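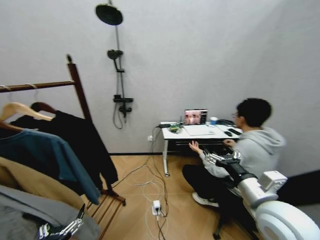

The wardrobe corner, seen from the robot's head camera.

Teaching Grulik: your questions

Who is doing the moving?
A person! One of us wears a headset and gloves, and Grulik's arms and fingers follow along. You feel clumsy for the first 10 tries and then something clicks, and it's a wonderful feeling.

Do you ever guide the arms by hand?
Yes, for short moves like turning a lever. Anything with clothes we do by remote control, where both hands need to work together.

How many demonstrations does one task take?
Hanging up a shirt has 427 so far, and we'd like 2000. Across all tasks we had 1248 at the end of May.

Do you keep the bad tries?
We do, with a note on what went wrong. A dropped hanger that gets picked up again is great material (Amr Belkadi has a whole folder of them).

Can I sit nearby while it's running?
Sure, once you've done the safety talk. Keep the stop button within reach and tell the operator before you get up.

I've never driven a robot. Can I try?
Please do! Beginners start on Wijaya, our practice setup, and move to Grulik when they feel ready. Mornings before 10 are quietest.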